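Table Linen Rental: Frequently Asked Questions
Gerside Event Services

How far ahead should an order be placed?
Orders of up to 139 pieces require two weeks' notice. Larger orders should be submitted by the end of May for summer events.

May patterned and plain cloths be combined in one order?
Yes. Each pattern is listed on a separate line of the order form, and the same daily rate applies to all.
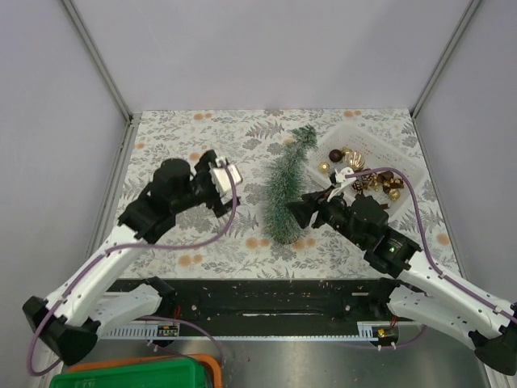
Pornthip Bunnag

Are the cloths to be washed before return?
No. Customers are asked to shake off crumbs and return the cloths dry in the bags supplied. Damp cloths may develop mildew, for which a cleaning fee is charged.

What happens if a cloth is stained or burned?
Ordinary food and drink stains are covered by the rental fee. Burns, tears and candle wax are billed at the replacement price shown on the order form.

Is delivery available?
Delivery is offered within Gerside and Srithong. Customers elsewhere may collect from the Hanulen Street counter.

Whom should I contact about an invoice?
Please write to Panya Suksawat, Accounts, quoting the order number.

Last updated Jun 19, 2026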